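Mirani Desk with Curved Front and Drawer Unit
Item 2354 | Color: white | Sold by Andov Home Office

If you've ever spent a long afternoon leaning over a straight desk with the edge pressing into your ribs, you'll know why we were so happy when the Mirani came into our catalog in January. The front dips inward in a gentle curve right where you sit, so you can pull your chair in close and still have desktop on both sides of you for your papers, your lamp and something to drink. It's a small thing, but our customers bring it up more than anything else about this desk!
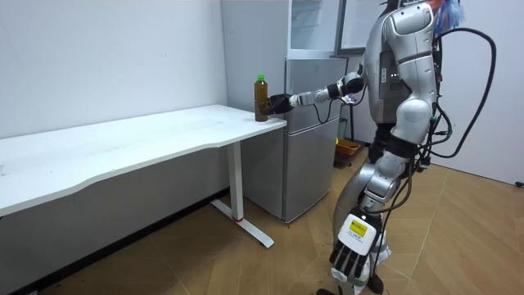

The top is plain white all over, and that suits small rooms especially well (white walls and a warm wood floor are lovely company for it). We do like to be fair about white furniture, though. It shows smudges and scuffs sooner than a darker top would, and a desk that gets used every day is going to look like one. A soft cloth, lukewarm water and a drop of dish soap will take care of most marks. Please stay away from scouring pads.

Tucked under the left end are two drawers, one above the other, each with a little dark round knob. Naveed Sandhu in our Fallavside showroom keeps his stamps and chargers in the top one and won't say what's in the bottom one.
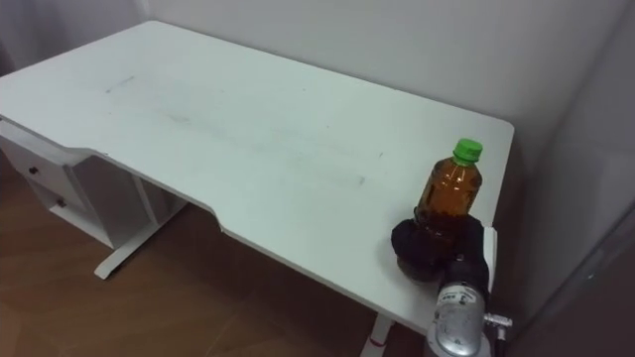
Mirani desk in white, with the two-drawer unit under the left end.

The legs are white metal and stand on long, flat feet. Set them down on a level floor, tighten everything once the top is on, and go over the bolts again after 20 days or so of regular use. Bring a second person along for turning the desk upright, please, as the top is an awkward thing to hold by yourself. 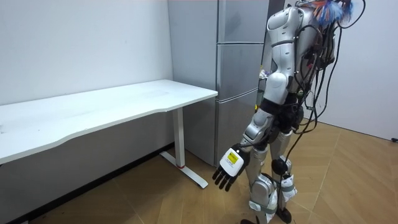
You can push the back edge right up to the wall, or stand the desk out in the room if you'd like to look at the door while you work. Snædís Nørgaard, who looks after our orders, is always glad to talk through a floor plan with you before you buy, and she has talked more than one person out of a desk that wouldn't have fit.

Goes well with: Flernasico desk lamp, item 1433
Page updated August 8, 2021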